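Notebook, Fledwood shop, Wednesday
Hide glue batches and the clamp-time question

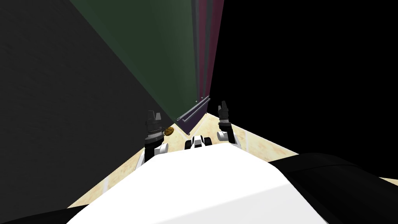
Started at 7:40 with the two batches left from Monday's soak. Batch A is the Tichý granules, batch B is the Dratilel pearls. Same water, same jar size, both soaked overnight in the cold cupboard. A had swollen evenly. B still had hard centers in the bigger pearls, so I gave it another hour and stirred it twice. Next time B goes in at noon the day before.

Both into the water bath at 9:00. Bath set to 140 F on the dial. The dial reads low, as we know, and the probe said 143 once it settled. Left it there. Natália wants everything logged from the probe from now on and the dial ignored, which is fine by me. I have put tape over the dial.

Viscosity by the drip off the brush, same as before. A ran in a clean string and broke late. B ran thin, then got lumpy near the end of the brush. Strained B through the old stocking and it improved. Added a spoon of warm water to A and should not have, because it then took most of an hour to come back.

Test joints: maple to maple, edge grain, planed this morning and glued before lunch. One set warmed on the radiator first, one set straight off the bench. Rubbed joints, no clamps, for the first lot. The warmed pieces grabbed on the third or fourth rub and would not slide after that. The bench-temperature pieces gelled before I had them lined up. Two of those I pulled apart, scraped, and did over. Marked them R in pencil so they don't get mixed in with the good ones.

Second lot clamped with the Hosex bar clamps. Light pressure only, enough to see an even line of squeeze-out. The pad on one clamp has a groove worn in it and marked the wood. Filed the pad flat and put it back on the rack.

Numbers so far, from the earlier lot that has had its full cure. Load at break, in newtons, same jig and same size of block:

Tichý, warmed, rubbed: 3919
Tichý, cold, rubbed: 3049

Both failed differently. The warmed one tore wood fibers over most of the face. The cold one let go clean along the glue line, and the glue on it was thick and shiny with small bubbles. That fits with it gelling before the joint closed. I would not read much into one block of each. Nothing to report for Dratilel until today's blocks are ready.

Nerys Vaughan came by after lunch about the chair. She asked if we could skip warming the parts, as the back legs won't fit on the radiator. I said no on the strength of the above, but we could try the heat gun on low, kept moving, or a lamp over each mortise. She prefers the lamp. I'll set up one dry joint with the probe taped inside the mortise and see how long it takes to get past hand warm. She also wants to know how much working time a pinch of urea buys us. I have the urea but haven't weighed any out. Put that down for the next batch.

Clock for the cure: blocks go 84 hours before breaking, no exceptions. We broke some early in May and had to throw those results out.

Loose ends:
The lid of the glue pot doesn't seat. Skin forms on top by mid-morning. A saucer works for now.
Brush with the metal ferrule is turning the glue gray. Use the string-bound one.
Leftover A is in the fridge, labeled. Leftover B thrown out, smelled off.
Need more maple offcuts. There are 3 blanks left and one has a knot.
Natália Baláž has the jig key. Ask her for it before the next break test.

Bath off at 4:15.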